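Le tri des sacs en papier – galerie

Atelier Benlow, salle du fond, octobre

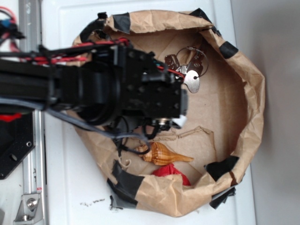

Ouvrir et rabattre

Les parois du sac sont repliées vers l'extérieur et vers le bas, de façon à former une cuvette ovale. Le bord est tenu avec des morceaux de ruban noir ou foncé. Le papier kraft se froisse vite, mais une fois scotché il garde sa forme, et l'on voit les petits objets posés au fond sans avoir à fouiller.

D'où viennent les sacs

La galerie accompagne le rangement du fonds de Sestside, l'ancienne quincaillerie de la rue Wilczyńska. À la fermeture du magasin, le petit stock a été mis en sacs, rayon par rayon, sans inventaire. Benlow a repris le tout : 485 sacs, pour la plupart en kraft, rangés dans des caisses au sous-sol. Le tri se fait sur une table blanche, un sac à la fois. Un sac ouvert est terminé avant de passer au suivant, même s'il ne contient que trois ou quatre choses.

Le choix du sac ouvert

Nous avions d'abord versé le contenu directement sur la table. Les pièces rondes roulaient, les plus petites finissaient par terre. Le sac rabattu sert maintenant de plateau. Il faut compter une minute de plus pour le ruban et l'on perd moins de choses.

Le ruban

Le ruban noir de 19 mm convient pour le haut du bord. Dans les endroits où le papier tire, une pièce plus large tient mieux. Le ruban de masquage a été essayé au début et abandonné : il se décolle du kraft au bout d'une heure. Ne pas tendre le papier en collant, il se déchire le long des plis.

Les déchirures

Un fond déchiré n'empêche pas de travailler tant que le sac reste à plat sur la table. On évite seulement de le soulever. Les sacs abîmés ne sont pas réutilisés ; ils partent au carton après relevé de ce qui est écrit dessus, quand quelque chose est écrit.

Après le tri

Les pièces identifiées vont dans les boîtes Kosadau, celles à couvercle plat, avec une étiquette sur le petit côté. Les pièces sans usage connu restent ensemble et gardent le numéro de leur sac. Rien n'est jeté à ce stade, sauf la rouille en miettes et les emballages vides.

Où nous en sommes

Le registre compte 3 384 pièces, dont près de 2 000 ont trouvé leur boîte. Les autres attendent une mesure ou un deuxième avis, surtout les ressorts et les petites entretoises – les catalogues du magasin ne donnent pas toujours les cotes. Les sacs du rayon serrurerie viendront ensuite. Ils sont plus lourds et nous doublerons le ruban sur le bord.

Consultation

Le registre peut être consulté à l'atelier, le matin de 9 h à 11 h 30. Les boîtes ne sortent pas de la salle. Pour une pièce précise, indiquer le diamètre et la longueur en millimètres, et si possible apporter l'ancienne pièce.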